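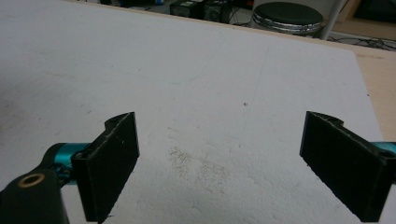
Can you get a scuffed white foam board clean again?

Sometimes, if the mark is sitting on top of the foam, and usually not if it has been pressed in.

A whole shelf of products depends on you believing the second half of that sentence doesn't apply to you. I spent most of a winter working through that shelf at my own table, along with the advice that comes with it, and I've come away with cleaner boards than I started with and a low opinion of the advice.

Foam board is cheap, light and flat, and people who make things at home get through a lot of it. It goes under the cutting, the gluing and the painting. It protects the table. Then a gray patch shows up in the middle, where the work happens, and somebody online says the board is ruined or that it can be made like new. I doubt both.

Take the gray patch first. On a board with a grainy face, dust settles into the low spots and stays there when you wipe. The wiping is what most guides tell you to do, usually with a damp cloth and "gentle circles." I tried gentle circles. They moved a smudge the size of a coin out to the size of a saucer. A dry, soft brush did better, used in one direction, with the board tilted over a trash can.

Pencil lines are the next promise. Any white eraser will lift a faint one. Press harder and you polish the surface, and a shiny streak on a dull board catches the eye faster than the pencil did.

Then there are the kits. The Hoko Board Reviver is a sponge and a small bottle, and the box claims 2,000 wipes, a number I'd love to see somebody defend. Mine started crumbling after 15. The Jirngate block is stiffer and lasts longer, mostly by taking some of the board with it. It did remove a dark speck I'd been blaming on glue. It left a dent where the speck had been, and I can't say I preferred the dent.

The Pryor film annoyed me least. You lay it over a new board and peel it off when it gets dirty. It works, if you remember to put it on before you need it, and if you don't mind that blades skate on it. I mind. I went back to bare foam by the second roll.

What about the scuffs themselves? Those are worn foam. A supply store in Hurnport will sell you a white paste to fill them, and in September I bought a tub. It dried a shade brighter than everything near it. Under a lamp in the evening, when most white boards look a little gray anyway, you can pick out every repair from across the room.

The question I'd ask before buying any of this is what the board is for. If it's going behind a finished piece on display, replace it. If it's there to keep glue off a wooden table, a gray patch does no harm at all. Flip it over when the first side gets too rough to draw a straight line on. I have 3 boards in use now, all of them marked, and the table under them is fine.

The kits are in a drawer. The brush stays out.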